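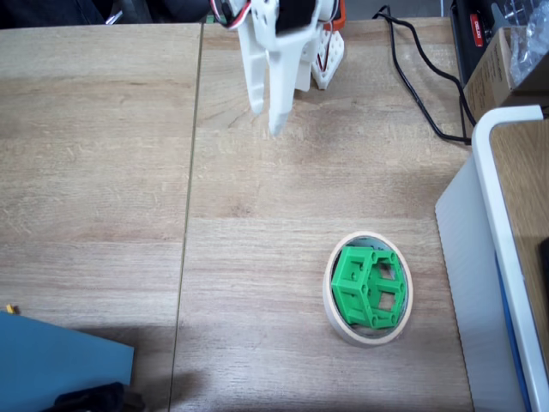
September, morning. Bench notes, mostly about tape and where it lives.

OK so the bins are going well! The white ridged ones from Stekunard have held up all month, and I like that you can sort of see what's in them through the front wall. Small stuff goes in the bins, rolls and printed odds and ends still end up on the tabletop, and that's the bit I want to fix before we get any more of either.

Masking tape first. I went through the drawer and we have 22 rolls (22!), so please, no more orders until spring. The cream-colored one is still my favorite for labeling because pencil shows up on it. The Luten stuff is fine for holding things down overnight, but it tears crooked and I always end up picking at the end of it with my thumbnail.

The green lattice piece sits nicely inside a tape roll, by the way. Takes up most of the hole. I'd like a few more little cages like that, maybe a bit taller, to keep screws and bits of pencil from rolling off the oak. I sliced a taller version and it came out at 276 minutes, so that's a lunch and a long afternoon. Keeping the square openings, keeping the small round holes at the joints. Might thicken the bars a hair.

Tabletop: the seam between the two panels keeps collecting crumbs of sanding dust. Ran a dry brush down it, then a damp cloth, then the brush again. Wax next (the Başaran tin, top shelf, go easy on it). Along the grain, 2 thin coats, and leave it alone until after dinner.

Grit 1000 paper is down to the last sheet. Plalletti has the packs on back order, so use the old pieces for anything that isn't a finish coat.

Still to do: labels on the bins, on the rim and not on the ridges, the tape won't stick to the ridges. Also find the lid for the wax.

3 comments · 2 shares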